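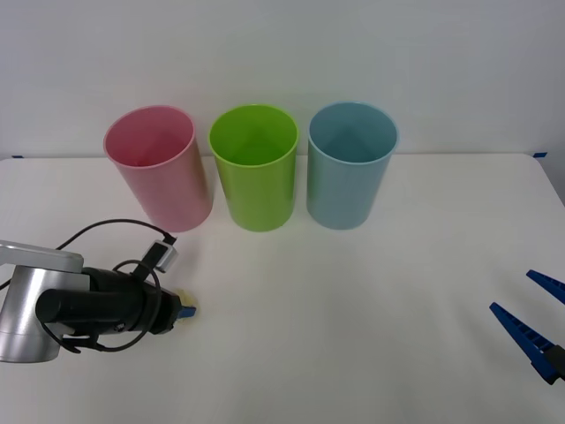
10/4/26

My shoulders ache in a place I didn't know shoulders had, and I am so happy. Sixty-seven good runs today! Sixty-seven! Yesterday I'd have been pleased with half that.

The task is stacking cups. Pink, green, blue, all in a row at the back of the table, and the two arms have to nest them into one stack between them. I've been driving both arms from the other room at Ollport, one handle in each fist, watching on the screens, and I swear by mid-morning I stopped thinking about my hands at all. I'd think "green" and the arm would go to green. Rosimeire Coutinho says that happens to everyone in the second week and then it goes away again when you get cocky, so I'm writing it down while it lasts.

She sat with me for the first hour and changed two things. First, I was hurrying the approach. I'd swoop in, stop dead above the rim, then fiddle. She made me come in slowly from further out with the fingers already wide open, and keep moving the whole way, even if it's only a creep. If I dither, the robot learns to dither (she did an impression of this, very cruel, very accurate). Second, I was always leading with the left. It's my good hand, so of course I was. Now I swap every other run and the right is catching up fast, though it still comes down a touch heavy on the last cup.

What I love is how much you have to decide about something you've done without thinking since you were a baby. Where do I hold a cup? How far down the side? Does the other arm wait up high or hang back near the edge? I've settled on keeping the waiting arm open and well back, then bringing it in only once the first cup has been lifted clear. Rosimeire wants some runs where it comes in early as well, for variety, so that's tomorrow's job.

The wrist view has become my favourite. I ignored it all last week and used the big view from the side, and now I can't imagine lining up without it. 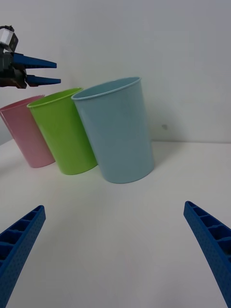

Right wrist view, blue cup dead ahead and the other arm waiting its turn.

You do have to get used to how huge your own fingers look in it, and how tiny the far cup seems. I kept thinking pink was miles away and then bumping it. Once I learned to trust the rims more than the sizes, it came right.

Bad runs: a few. I knocked green over twice and chased it about the table with both arms like somebody after a hen. We binned those. One where I dropped blue slightly crooked and then nudged it straight went in the keep pile, and I was so pleased, as I'd assumed it was spoiled. She says a neat recovery is worth having.

The target is 200 before they train anything, and then it gets a go by itself. I want to be in the room for that. I keep picturing it making my exact little pause before the second lift, which I've tried to get rid of and can't.

Need to ask about the chair, it's too low for the handles. Also bring a proper lunch tomorrow, the crisps were a mistake, I had to wash my hands before every session. Bed now. I shut my eyes and it's all cups.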